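Budgeting for automated sign and curb inventory on rural and village roads

kisbridge_roads_office

Our office maintains 142 kilometers of road and must submit an equipment request before the next budget is closed. We intend to replace the manual sign inventory with an automated one, in which a vehicle drives each route and software lists the signs, posts, and guardrails. Much of the network consists of open bends between fields, with delineator posts along the curve and guardrail on both sides.
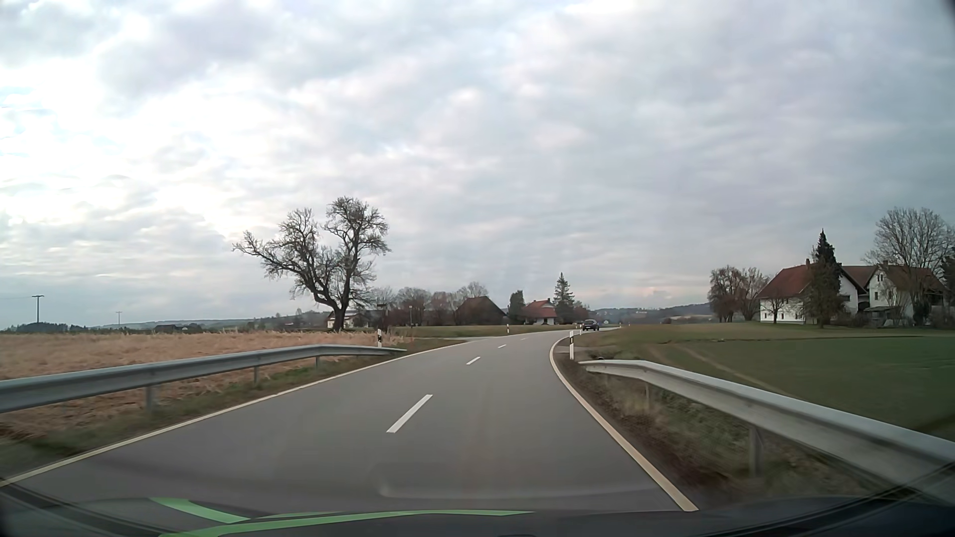 Kisbridge, 4 May 2026

Two options are under review. The first is the purchase of a Skaltetti unit with a Disus software license. The second is a hired service, billed by route. We would be grateful for advice on which costs are commonly left out of such a request. The junctions are our main concern, as a priority road sign and a bus stop may stand on opposite sides of the road and both must be entered.
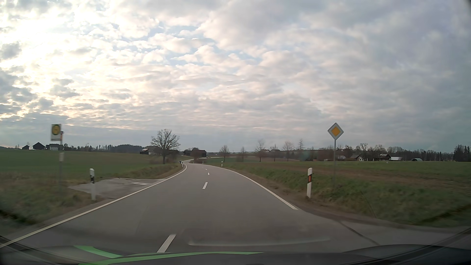
prothero_depot

Please separate the purchase price from the yearly cost before comparing the two options. In our request of March the license was placed under equipment, and it was returned to us for correction. The yearly lines should include the license, data storage, calibration, and staff hours for checking the results. We allow 2 days of checking for each day of driving. Hiring was less expensive for us in the first year only. 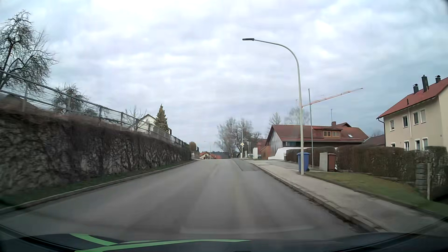 Staff hours for checking are also likely to differ by type of road, and a single rate for the whole network will give a misleading total. Village streets take longer to review. Where a lamp post has a waste bin standing directly behind its base, and a separate thin pole rises to the right of the lamp, a reviewer should confirm that each object has been entered separately. We would suggest two rates, one for open road and one for built-up areas.

2 comments
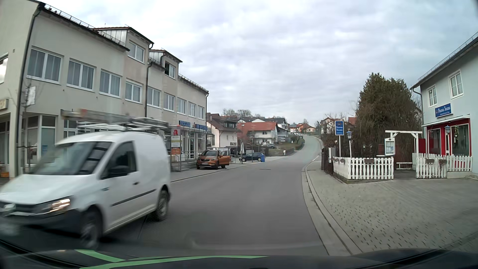
Posted by survey_pool_office

We hire. The last invoice was 701 euros for a short route, review not included. Ask whether shop and restaurant signs are filtered out, as a street with a pharmacy column and two "Pizzeria Toscana" signs may otherwise add entries that someone has to delete. I cannot comment on Skaltetti.

14 people found this page helpful | 3 shares

This site uses cookies to remember your settings. Accept | Manage

Contact | Terms of use | © 2026 Public Works Help Exchange | Back to top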